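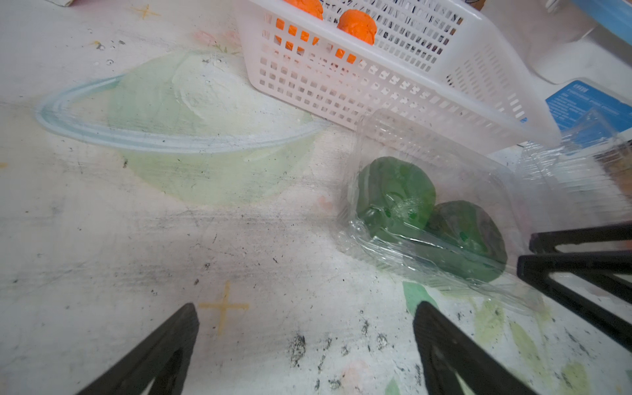 Looking after the gripper cell: your questions

3 min read

How often do the fingers need checking?
Every 300 picks, and it's a lovely quick job! Power down, wipe both black fingers with a damp cloth, then press each one gently and feel for splits around the cut-outs. Swap them as a pair at 4000.

Which items should I use for a test run?
Something round in the mesh basket and something in a clear clamshell. Glare off the plastic is the harder test by far, so if the wrist camera copes with that, you're in great shape.

Do scuffs on the painted tabletop matter?
Not to the arm. Fresh black marks are worth a look though, as the fingertips may be set too low. Raise the pick height by 1 mm and try again.

The fingers close unevenly. Help!
Usually a loose screw at the base. Mbali Mtshali's fix is to back both screws off, close the gripper on the 12 mm block, then tighten a little on each side in turn (it works a treat).

What does error 1077 mean?
The camera has lost its calibration. Clean the lens, run the Zuvside routine from the menu and keep your hands well clear until the arm parks.

Who do I ask for spare fingers?
Lizelle Mokoena at Arnovus keeps the stock list.

We use cookies to remember your settings. Accept | Manage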